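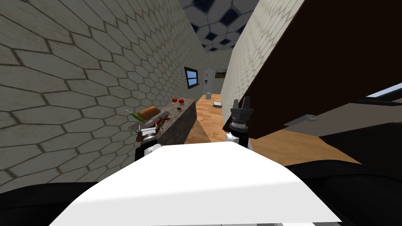 gallowgate_kev
Is anyone else unconvinced by the Skoltska grout pens? We've got 100 metres of grout line in a narrow kitchen and the quote to rake out and redo it was silly money, so I'm tempted. My worry is hexagons. With pale grey-beige ones and darker lines, like on the two walls of that render, every wobble is going to show. The pen is supposed to last 30 months, according to the packet.

Siu-ming Hsu
Did a bathroom with one in July. Looked fine for a few weeks, then went patchy by the taps. I wouldn't bother near a sink.

pebbledash
Did you degrease first? Mine has held up. People skip the cleaning and then blame the pen.

Siu-ming Hsu
Yes, twice, with sugar soap. Left it overnight as well.

marrow_man
It's paint. Paint on something that gets scrubbed. Rake out the bad bits and regrout those - a small bag of the Presunus stuff did my whole splashback and I had half left.

pebbledash
And then the new bits don't match the old bits. Seen that in plenty of kitchens.

gallowgate_kev
That was my next question. Does a patch ever blend in?

marrow_man
Not straight away. Mine took a while and it's still a shade off if you go looking. I don't go looking.

Siu-ming Hsu
Try the pen behind the bin for a month before you do anything else. Then scrub it hard.

gallowgate_kev
Fair enough. Still don't believe the 30 months. Will get one pen and report back.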